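Re: [premises] Scuffs on matt green walls, Skestow

October 2026

> We have the same wall colour at Skellisness as you have in the bench rooms
> at Skestow, and the same trouble with it. Wherever a table stands against
> the wall we get dark lines at the height of whatever is used on the table.
> I tried a damp cloth, which did very little, and then a melamine sponge,
> which took the lines off but left a patch that shows from the door when
> the light is on. It looks polished.
>
> Questions. Is there a cleaner that does not do this? If not, can the patch
> be touched in, or does the whole wall need painting? And is it worth
> asking Oyewole to change the finish when they come to us in December? I
> would prefer to keep the colour.
>
> Also, do you leave the tables tight to the wall or pull them forward?

Taking these in a different order.

The polished patch is burnishing. A matt paint looks matt because the surface is rough on a very small scale, and a melamine sponge is a fine abrasive that levels it. Once levelled it reflects more light at a low angle. No cleaner will put the roughness back. The patch has to be painted.

Before painting anything else, try the marks in the following order and stop at the first that works. Use a soft white cloth throughout, as a coloured one can leave dye on this paint.

1. Dry cloth, light pressure, along the mark and not across it.
2. Cloth wrung out in lukewarm water with washing-up liquid, one capful to a bucket. Let the wall dry overnight before judging it, as the green goes darker when damp.
3. White vinyl eraser, for pencil and for rubber. Brush the crumbs off, do not wipe them.

Anything still there after step 3 is either a dent in the film or colour that has gone into it, and more rubbing will only give you a second patch.

On the finish: the Erari standard matt on our walls is not sold as washable. The Erari scrubbable matt is quoted at 2000 rubs on the data sheet and can be tinted to the same green. It dries slightly flatter to the eye than the standard one, so the two should not meet in the middle of a wall. I would ask Oyewole for two coats, roller only, corner to corner, and would ask them to write the tint formula on the lid of the tin they leave behind. Ours did not have it and I spent most of a morning matching a chip. 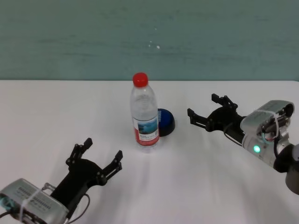
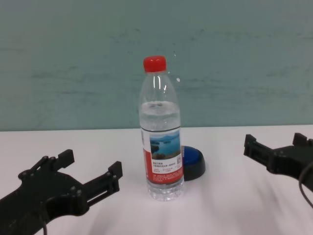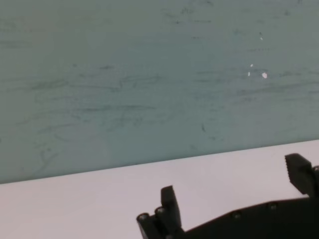
Touching in works on this green only where the mark is small and well away from eye level. Use a short-pile mini roller, nearly dry, from a tin of the same batch, and feather it out. The long band of thin, mostly horizontal streaks across the wall in the third picture is past that, and so are the looped marks low down towards the left. Touched in one at a time they would read as a row of patches. The small white specks on the right are another matter. They may be chips or they may be something stuck on, so run a fingernail over them first - if they come off there is nothing to fill. Note also how little of the streaking shows in the second picture, with the bottle and the blue button, compared with the third. Inspect close to and from more than one position before deciding a wall is sound.

On the tables: ours are tight to the wall for now. A gap of 90 mm would be enough to keep most things off the paint, but small items then go down the back. The alternative is a clear upstand fixed to the table and not to the wall. I have a price for one length and will post it when I have the second. If you go for the gap, mark the floor, or the tables will have crept back by the following week.

Batch number on our remaining tin ends in 11. If yours is the same you can have what is left, it is under half full.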